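Search this site Search Advanced

Grasp data project - minutes, bin picking group, 2nd June

Present: Karlijn Wuyts (chair), Geert Postma (minutes), both people from the labeling side, one from Sarelia on the phone for items 1 to 3.

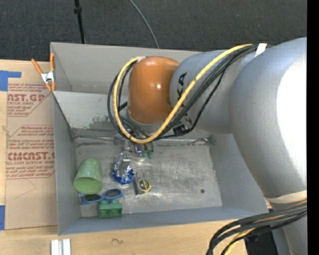
Minutes of the April meeting taken as read. One fix - "gripper offset" in item 4 should say "camera offset". Geert to correct.

1. Where we are

Batch so far is 202 attempts, all from the small objects set. Target for this round stays at 500. Karlijn thinks we can get there before the arm is needed for the Bultness work but only if resets get quicker. Sarelia asked if 500 is a hard number. Karlijn: yes for this round, the first training run is planned on it and she doesn't want to train twice.

Sarelia would take fewer attempts if more of them were hard ones. Discussion. Not settled, see item 3.

2. Resets

Too slow. Objects drift to one side of the bin and stay there, so the arm keeps seeing the same half of the floor. Labeling said this shows up clearly in the pick map - left side crowded, right side thin. Everyone agreed it is bad for the model, it will learn the side and not the object.

Options talked over:
- operator tips everything out and drops it back in by hand every 6 attempts
- arm does its own reset by dropping each object at a random spot
- turn the bin around halfway thru the session

Second one is the nicest but needs code that Geert has not finished. Agreed on hand resets for now, every 6. Turning the bin dropped, camera calibration would have to be redone.

Geert asked that operators stop placing things "nicely". Cups standing up, brick studs up, all spaced out. Drop them and leave them. If a cup ends up on its side leave it on its side.

3. Object set

Long item. Shiny and see-through objects are still the worst for depth, holes all over in the depth image. Labeling wants them out because the masks take forever. Karlijn wants them in, thats the reason for doing this at all. Sarelia sided with Karlijn.

Decision: clear and reflective objects stay in, one or two per drop, never more. Labeling can skip the depth mask on those and mark the outline in color only. Geert to add a checkbox for it.

Small dark objects - rings, fobs, that sort of thing - get missed against the shadow of the divider. Want more of them in the next drops, close to the divider on purpose.

Soft objects (cloth, sponge) put off to the next round. Sarelia not happy but ok with it.

Sarelia will send a box of 30 new household items. Nothing sharp and nothing heavier than the current set please. Geert to photograph and number them before any go in the bin.

(Sarelia left the call)

4. Failed attempts

Found out that two operators have been deleting failed grasps. Please DON'T. Failures are half the point. A slip, a miss, a double pick, all kept and labeled as what they are. Only throw out an attempt if the arm stopped on a fault or someone had a hand in the bin.

Labels from today: success, miss, slip, double, fault. "Other" is gone, it was turning into a dumping ground.

Double picks: labeling asked if two objects lifted together counts as success. No. Karlijn firm on this.

5. Rig

Cables on the forearm. Geert worried about snagging on low reaches to the far corners. Keep the loop as short as it will go without pulling at the wrist, check at start of every session. Operator to sign the sheet.

Bin walls and floor to be wiped down at the start of each day. Dust marks are ending up in the segmentation as objects. Labeling has seen the same smudge boxed again and again. Karlijn less bothered, says a bit of mess is good for the model, but agreed to the wipe as long as we don't repaint or replace the floor in the middle of a batch.

Clamps - if you move one, write it down. The bin shifting even a little means new calibration.

6. Storage and naming

Barrios drive nearly full. Move finished sessions to Grarance, keep only the current one local. Folder names: session number, then operator initials, nothing else. No spaces. No "final", no "final2".

Labeling asked for the raw video to be kept as well as the stills. Karlijn ok for the hard objects only.

7. AOB

Bultness want to come and watch a session. Fine, but behind the line and not during a calibration.

Gloves for the operators - asked again, still not orderd. Geert.

Actions
Geert - correct April minutes, checkbox for color-only outline, random drop code, number the Sarelia box, gloves
Karlijn - write up the label rules on one page and send round, talk to Bultness re dates
Labeling - go back over the 202 and pull out anything with a hand in the bin, new pick map for next meeting
Operators - reset every 6, cable check, wipe down, keep the failures

Next meeting once the Sarelia box is in, Karlijn to send a date.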